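Tranda hand controller, two months in

I bought the Tranda to record demonstrations for a Franka arm in simulation, after a year of doing it with a keyboard. It is a six-axis handle on a short stalk, with a trigger for the gripper. Setup took 23 minutes, most of it spent on the driver.

Translation is good. Small moves near the tabletop come through cleanly, and the trigger has enough travel to close slowly on a small object. Rotation is weaker. Twisting the wrist also pushes the arm sideways a little, and I ended up locking rotation for the last part of each approach - there is a button for that, badly placed under the thumb.

Over January I recorded 174 demonstrations on a dining table layout and kept 104. With the keyboard I would have kept more but recorded far fewer. My hand was sore after an hour.

The recording software is plain and saves without fuss. It has no way to trim a bad start, so a hesitation at the beginning means doing the whole run over.

I would buy it again for pick-and-place. For pouring or anything with a lot of wrist, try one first.
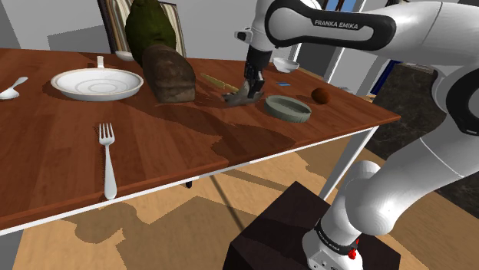
Valtteri Sjöberg: Lower the rotation gain to 67 and the sideways drift mostly goes away. I still lock it before closing the gripper.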